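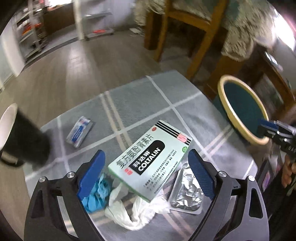 **April, bench 3, started 8:40**

Redov handset, second batch of pre-production units. Five on the bench, one more with Ruoxi. Want to get through battery, standby drain and the modem thing before the Drolbridge call.

Battery first. Label says 2000 mAh. Unit A on the cycler, discharge to cutoff, came in under label on the first run, fine on the second. Suspect it hadn't been topped off properly before I started. Unit B fine both times. Not going to chase A unless it does it again.

Screen set to 200 nits for all of these, same as last batch. Auto brightness OFF. I forgot on unit C and had to restart it, so C is behind the others by a morning.

**Standby drain**

Still bad. Left B and D overnight, SIM in, wifi on, no accounts. B lost what you'd expect. D lost far more. Same build, same SIM carrier, same shelf. Swapped the SIMs and the drain stayed with D, so not the SIM.

Pulled the wakelock log off D. 91 wakeups from the location service in the first hour, B had hardly any. Markos thinks its the old config file left over from the factory image, which would fit since D was flashed at Fragkou and not here. Asked Lambros to send the flash records. No answer yet.

To do: reflash D with our image, leave again overnight. If it goes quiet then it's the config and we stop talking about hardware.

**Modem**

Dropouts on band switching, as reported. Reproduced it on B and E by walking from the bench to the stairwell and back. Call holds, data goes away and takes its time coming back. Sometimes needs airplane mode on/off. Unit A never did it in the same walk, and I did it enough times that my knees have opinions.

A has the older modem firmware. Check this before anyone panics. Dionysis says the newer one was pushed for a certification fix so we can't simply go back. He's asking if the fix can be split out.

Logs in the shared folder under modem_walk. Ignore the first two, clock was wrong on the laptop.

**Camera app**

Quick one. Opens slow from cold, ok after that. Crashed once on E when the gallery had 500 test images in it. Emptied the gallery, couldn't make it crash. Put the 500 back, crashed on the third open. Thumbnail cache I bet. Filed it, assigned to Magdalini, she said it's a dup of one she has open against the Mevby tablet. Merged.

**Charging**

Supplied charger ok. With the generic one from the drawer, unit C shows "charging slowly" even when the meter says it's pulling the same current as with the supplied charger. So the message is wrong, not the charging. Low priority but reviewers WILL notice it. Note to self, try the long cable too.

Port on E feels loose compared with the others. Plug wiggles side to side. Haven't opened it up. Ruoxi to look with the scope when she's done with the speaker measurments.

**11:15**, Drolbridge call

Short. They want a yes/no on standby drain before they'll lock the launch build. Told them not today. They asked if we could ship with location scanning off by default and I said that's a product question, take it to Dionysis. He was on the call and went very quiet.

They also want the box text changed again. Not my department.

**Afternoon**

D reflashed. Took two tries, first one hung at the verify step. Different USB port and it went through. On the shelf since 2:30 next to B, both at full, both with the carrier SIMs back where they started.

C finished its discharge run, right on label. Happy with C.

A running a third time after all, since the cycler was free. Don't touch it please, tape is on there for a reason.

Lambros came back with the flash records. D and E both done at Fragkou, same day, same image. So E ought to have the drain too and I never left E overnight. Doh. Putting E on the shelf as well, NOT reflashed, so we have one of each.

Open:

- D / E / B overnight, pull logs first thing
- wakeup counts for all three, same hour
- firmware versions for every unit written on the actual sticker, not only in my head
- E port, Ruoxi
- modem fix split, Dionysis
- long cable on C
- order more of the small SIM trays, we're down to the bent one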